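Ticket: Seat map shows wrong section for away-end season holders
Product: Claltow ticketing, club edition
Status: Resolved, with one grumble outstanding
Opened by: Panagiotis Kadrić, box office, Unel Athletic

Symptom: season ticket holders in the away end log in and find themselves seated in the hospitality lounge. They have not complained. The lounge has.
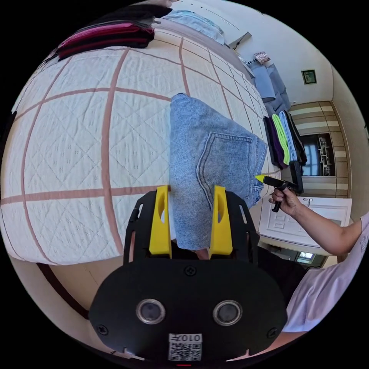
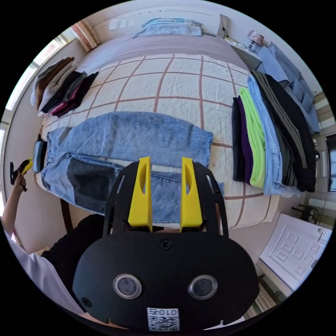 Jeans on the bed, in both.
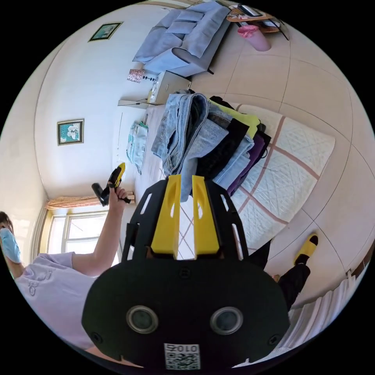
Unel, January 2024

First entry. Got a call from the lounge manager at halftime. She had 20 people at the door with valid-looking passes and scarves in the wrong colors, all asking where the shrimp was. Scanned one myself. Green light, cheerful beep, Section H. The printed stub in the man's other hand said Section A. He offered to go with whichever one had food.

Tried the obvious things. Logged out, logged in, cleared the cache, restarted the gate scanner. The scanner came back up in Portuguese. Switched it back. Passes still wrong.

Claltow support replied overnight and asked whether I had tried restarting the scanner.

Second entry. Pulled the export and went through the affected accounts, 98 of them. All renewed last July, and all were moved from the old turnstile system run by Vukadinović, which the club kept until the supplier stopped answering the phone. Accounts created fresh in Claltow are fine. Accounts moved over but sitting in the main stand are also fine. So it's the away end, and only the people who came across in the move.

Sent this to support with the export attached. They thanked me for my patience, which I had not mentioned.

Third entry. Found it, I think. The old system numbered the gates and the new one letters the sections. Somebody built a lookup table between the two, and gate 6 appears in it twice. The first line says Section A. The second says Section H, and the second line wins. My guess is that gate 6 used to be the players' entrance before the Bitar Stand went up, and the old line was never taken out.

Deleted the second line on the test copy. Ran a pass through. Section A, same cheerful beep.

Fourth entry. Support confirmed the duplicate and asked me not to edit the table on the live system, as it would need a change request. Filed the change request. The form wanted to know the business impact. I wrote "shrimp" and was asked to expand.

Change went in the night before the cup match. Some 300 away fans through gate 6, all sent to the correct cold plastic seats. Several asked what had happened to the lounge.

Still open: passes people saved to their phones before the fix keep the old section until they are deleted and downloaded again. I've put a notice on the members' page and taped another one to gate 6. The stewards have been told to trust the seat number over the section letter if the two disagree. The scanner will go on beeping happily either way.

Support has marked this as resolved and sent me a survey. Leaving the ticket open on our side until the saved passes are sorted out. – P.K.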